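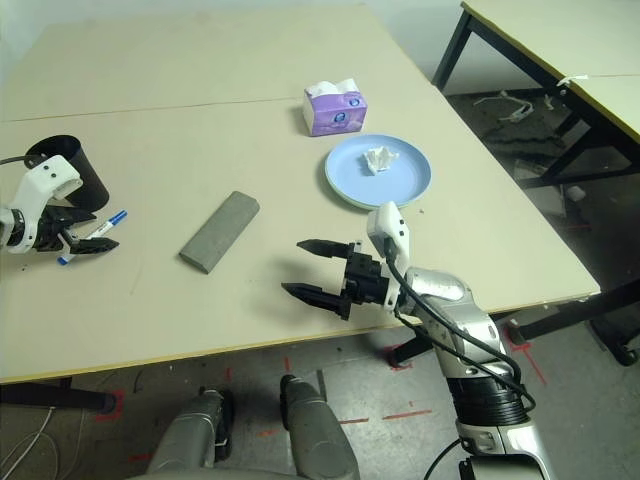 Mar 2, 2022

The table rule is now in its second month, and I have enough notes to write it up. The rule has one clause: anything left on the big table at the end of the day either has a fixed position or goes back to where it came from. There is no third category. Miloslav Baláž, who shares the room, wanted a tray for "pending" items. We tried a tray at the old place on Hájek and it filled in two days and stayed full until we moved.

First, the surface. It is two tables pushed together, pale cream, with a yellowish edge strip. The combined length is 1645 mm against the wall side. The joint is the weak point. Crumbs and pencil dust collect in it, and a marker rolling across will sometimes stop there and sometimes not. I run a folded piece of card along it before wiping, working from the middle outwards, then wipe each half separately. Wiping across the joint pushes the dirt straight back in.

The scuffs do not come out. I have tried washing-up liquid, bicarbonate paste and a bottle of Flenitz surface cleaner, which smelt strongly of pears and had no other effect. They are in the top layer and I have stopped counting them as dirt.

Fixed positions at present:

- **Pen cup:** left side. Black, cylindrical, heavy enough not to tip when a pen is dropped in from a height.
- **Tissue box:** towards the back, near the middle. Reachable from both long sides.
- **Plate:** light blue, round, next to the tissue box. It takes used tissues and is emptied at the end of the day.

The plate was Ludmila Štefanec's suggestion. My objection was that a plate is a small open bin, and I still hold that view, but the bin under the table was being missed often enough that the plate is an improvement. The raised rim matters. A flat saucer let things slide off whenever somebody leant on the table.

Markers are the largest source of failures. They come out of the cup, get used and are put down wherever the hand happens to be. Caps are a separate problem. I logged stray markers for nine evenings and the cup was complete on two of them.

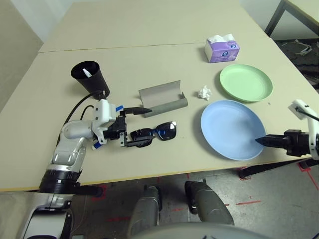 Why not put the markers in a drawer? Because the drawer is on the far side of the room, and a pen that takes a walk to fetch will be kept on the table anyway.

What has helped is putting the cup nearer the front edge, within reach of a seated person. I moved it about 400 mm from its first position and the evening clear-up became noticeably shorter. It also needs to be kept down to pens. At one point it contained a ruler, two teaspoons and a roll of Vedon tape, and in that state it is too full to drop a marker into without looking.

Sunglasses come under the second half of the rule. They have no position on the table, so they go on the hook by the door or into a coat pocket. The same applies to keys, post and receipts. I do not fold in exceptions for things that will be needed first thing tomorrow, as that describes most of what is on a table at any time.

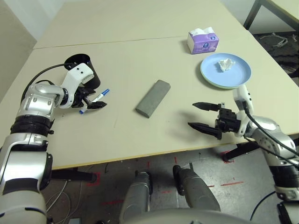 The order of clearing has settled down as well. Loose pens first, as they roll. Then anything for the hook. Then the plate is emptied, rinsed and dried, and while it is off the table I do the joint and the wipe. The plate goes back last, beside the tissue box. If the box is low I swap it then, although I have not found a brand with a better opening than the Jatari ones, and those are now sold only in packs that do not fit our cupboard.

Still open: whether to clamp the two tables together underneath. The gap widens slightly over a week and I push it shut by hand. Miloslav is in favour of clamps. I would like to see what the legs do in warmer weather first, so it will probably wait until May.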